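Why Did the Robot Stop? A Story About Two Arms and One Small Mistake

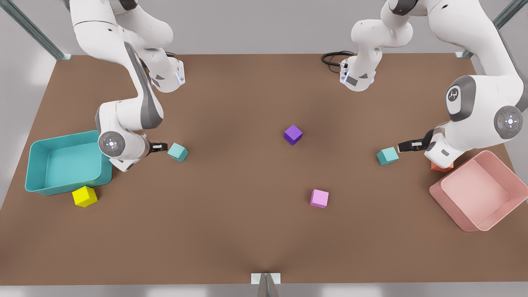
Two robot arms and six cubes in a computer simulation. Each gripper is next to a teal cube.

Do you ever put your toys into boxes by color? Maybe you can do it while you talk to a friend, or while you think about lunch. For a robot it is a hard job. It must find each cube, reach for it, close its gripper with the right force, lift it, and carry it to the correct bin. And if the robot has two arms, the arms must also not bump into each other!

In Westunville there is a small robot workshop with the name Sturura. The people there teach a two-armed robot to sort cubes. The robot is called Tisusum. Before the real Tisusum tries a new job, a computer Tisusum must try it first. We call this a simulation. It is a little like a video game, but the computer follows rules about weight, speed and pushing, so that things fall and slide almost like in the real world.

One evening in December, something went wrong.

What happened?

Banafsheh Kazemi is an engineer at Sturura. She gave the computer robot a long list of practice rounds, 2,445 in total. In every round the cubes started in new places, and the two arms had to put them away in the bins. Then she went home. The computer does not need to sleep, so it can practice the whole night.

In the morning she looked at the results. Most of the rounds were fine. But in 77 of them the robot had failed, and the reason was always the same. Both arms wanted to go to the middle of the table at the same time. The left arm moved in. The right arm moved in also. Then they hit each other, and the round was over.

In a simulation nothing can break. You press a button and the cubes are back on the table. With real arms it is another story. Robot arms are heavy and their motors are strong. A crash can bend a finger of the gripper, or damage a joint. If a person has a hand there, the person can be hurt.

Looking for the fault

When a robot does something wrong, engineers work like detectives. They do not get angry with the robot, they look for clues.

Banafsheh asked Baldur Eyvindsson to help her. He writes the part of the program that decides when each arm may move. Together they watched the failed rounds again, very slowly. They stopped the simulation many times and looked at the position of each arm.

At first they thought that the robot did not see the cubes well. This was a wrong idea. In every failed round the robot knew exactly where the cubes were.

Then Baldur found it. The program had a rule that said: "Before you enter the middle, check if the other arm is there." It sounds like a good rule, and the arms followed it. But the two arms checked at the same moment! Each arm looked, the middle was free, and both of them went.

Maybe this has happened to you in a doorway. You see that the door is free, and so does the person on the other side. You both walk, and bump!

How did they repair it?

They changed the rule. Now an arm cannot just look and go. It must first ask for the middle, and the program gives it to one arm only. The other arm waits until the first arm has come out. If both arms ask at the same moment, the right arm goes first.

They also added a second protection. If the arms come closer to each other than 90 millimeters, both must stop at once. That is shorter than most pencils.

After this Banafsheh started all the 2,445 rounds again. This time there was no crash. The sorting was a little slower, because sometimes one arm had to wait, but she was happy with this.

Do real robots have a stop button?

Yes! Most robots of this kind have a big red button close by, called an emergency stop. When a person pushes it, the robot must stop moving. At Sturura every new worker learns where this button is before they learn anything else about the robot.

If you visit a place with robots, stay behind the line or the fence, even when the robot stands still. A robot that is standing still may only be waiting for its next turn.

Try it at home

You need a friend, a table, and some blocks in different colors. Sit on opposite sides. Each of you may use only one hand, and you may not talk. Try to sort all the blocks by color as fast as you can. How many times did your hands bump?

Now make a rule for who may go to the middle, and play again.

Words to know

Gripper: the "hand" of a robot arm.
Joint: a place where the arm can bend or turn, like your elbow.
Simulation: a copy of something, made in a computer, to try out ideas safely.
Fault: a mistake in a machine or in its program.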